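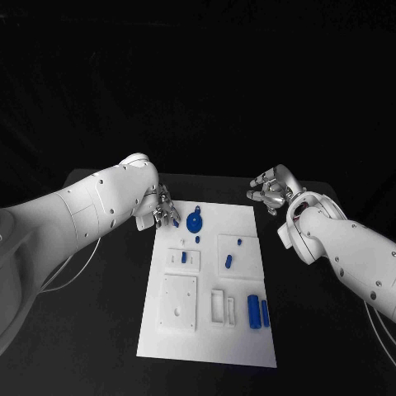

Two white robot arms over a dark tabletop, with white and blue printed parts laid out on a white sheet.

Bralescombe Council adopts stricter rules on gifts and hospitality

Bralescombe Council has adopted a revised code on gifts, hospitality and outside interests. The code applies to all 429 members and employees of the council and takes effect in August.

Under the new rules, any gift worth more than £4 must be entered in the public register, whether or not it is accepted. Gifts offered by a firm that is bidding for council work must be refused and returned to the sender.
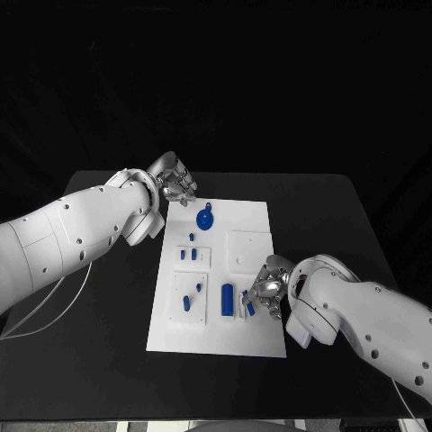
Entries must be made before noon on the working day after the offer. The previous code allowed a month for this and did not require refused offers to be recorded.

The revision follows a review of purchasing contracts held by the council, including those with Jodik and Galindo. The review found no evidence of bribery. It did find that hospitality received at supplier events had been recorded unevenly between departments, and that 180 entries in the register gave no value for the item received.

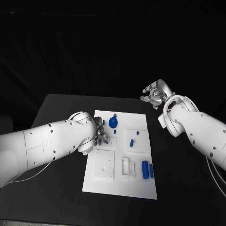

Contractors will be asked to sign a matching undertaking before any new agreement is made. A breach may lead to the contract being ended and, where an offence is suspected, to a report to the police.

Neighbouring Utham is considering similar measures. The full code and the register may be read at the council offices, and paper copies are available on request.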